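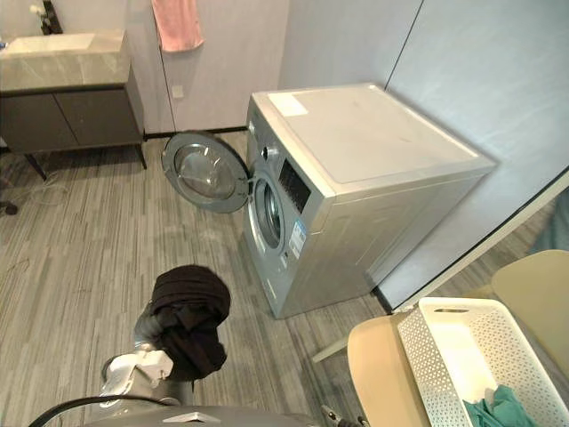
The laundry room at Prustach, with the door of the machine open.

The machine was rated for 70 decibels on the spin cycle. Amancay Henríquez had read this in the Nieminen manual, page 5, on the night she took the room, and had written the number on the inside of the vanity door in pencil. Beside it she kept a column for the dates on which the machine was louder.

There were six entries by August.

The landlord, Porov, answered all six in the same form. He acknowledged receipt. He stated that the appliance had been leveled at installation. He asked whether the load had been distributed evenly in the drum. She replied that it had, and attached the weights.

She weighed everything. Dark items went in first, heaviest at the bottom, then the small things in a ring around them. The basket stayed on the chair, because the floor sloped toward the vanity and a basket set down on it would creep. The slope was 5 millimeters per meter. She had measured it with a level borrowed from work, and Porov had acknowledged receipt of that too.

The seventh entry was made on a Thursday at ten at night. The machine reached 950 revolutions, held for a minute, and knocked. It knocked in groups of four with a pause between. She put her palm on the top panel and felt nothing. The panel was still. She moved her palm to the wall behind the machine, and the wall was knocking.

She stopped the cycle. The drum ran down and the knocking went on at the same rate for eleven seconds, then ended.

She drained the machine, opened the door, and took the load out piece by piece. The dark things came first. She checked the gasket with two fingers, all the way around, and found a hairpin, which she recorded. A hairpin could not account for it. She ran the machine empty. It was quiet, well under 70. She ran it empty again with her ear against the wall and heard water in a pipe and a neighbor's radio.

In the morning she telephoned Clandach, who had put up the building. A man there found the drawing for her floor. He said the wall behind the washer was a partition, 200 millimeters thick, with a cavity. She asked what was in the cavity. He said the drawing showed a second supply and a second drain, both capped. The room had been planned for two machines, back to back.

She asked what was on the other side now.

He was some time with the drawing. A stairwell, he said, and gave her the width.

She thanked him and wrote it down. Then she reloaded the drum, heaviest at the bottom, closed the door, and set the dial to the same program. When it reached speed she knocked on the wall, four times, and waited with the pencil.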